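Kuvero Tabletop Arm Kit review: a decent gripper looking for a better sales pitch

Posted 8/29/22

The Kuvero box says "ready to help in minutes." I have owned enough kitchen gadgets and robot vacuums to know what that usually means, so I cleared a whole afternoon. I needed the evening too.

What you get for 4,000 dollars is a desktop arm, a two-finger gripper, a small camera that mounts at the wrist, a power supply the size of a brick and a card with a web address on it. The printed manual stops at the safety warnings. Everything else lives online, behind an account, and the account wanted my phone number before it would let me download the control software. I don't know why an arm needs my phone number.

Assembly is fine. The screws are labeled, the cables only go in one way and the base clamp held on both desks I tried. Calibration is where the afternoon went. The software asks you to move each joint by hand until a bar turns green, and on mine the wrist bar stayed yellow through three tries. A restart fixed it. The support page suggests a restart for nearly every problem, which doesn't fill me with confidence.

Kuvero's main claim is tidying: put small things on a table, and the arm will pick them up and sort them. The promo video uses wooden blocks, all the same size, spaced well apart. I don't know anyone whose table looks like that. I used small, light, oddly shaped pieces, including foam ones, and put them close together.
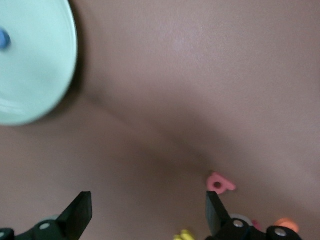 Wrist camera view during the sorting test, with the fingers open and a pink foam piece near the right fingertip.

Over 117 attempts with mixed pieces, the arm made a clean pick 2 times out of three at best, and that was on the good runs. Flat foam was the worst. The fingers come down at an angle the software picks for itself, and if it picks wrong they push the piece along the table until you stop it. Crowding hurts as well. When one piece sat against another, the gripper often went for the gap between them – a strange choice, and one it made again and again.

To be fair, the grip itself is gentle. I found no dents in the foam, and the fingers close slowly enough that I stopped flinching. The motors are quiet, too. If you write your own code, there is a plain interface for moving the joints directly, and I had far better luck with that than with the automatic mode. But that's a different product from the one on the box.

I asked Kuvero about the misses. Fabian Pfister from their support team answered the next day, politely, and told me an update in April had improved picking "across the board." I already had that update. He then pointed me to the Valtard fingertip set, a soft add-on that costs another 400 dollars. Maybe it helps. I'm not paying extra to find out if the advertised feature works.

I also tried the Jita arm last year. It's slower and uglier, and its app is worse, but it comes with a real manual and makes no promises about tidying your table.

Who should buy the Kuvero? Hobbyists who like to tinker and have the money might enjoy it – treat the automatic mode as a demo and you'll be less annoyed. Schools should ask for a trial first, using their own stuff on their own tables. Anyone hoping for help around the house should wait.

Pros: quiet, gentle grip, solid clamp, open joint control
Cons: price, no printed manual worth the name, forced account, weak on flat or crowded pieces

Score: 5 out of 10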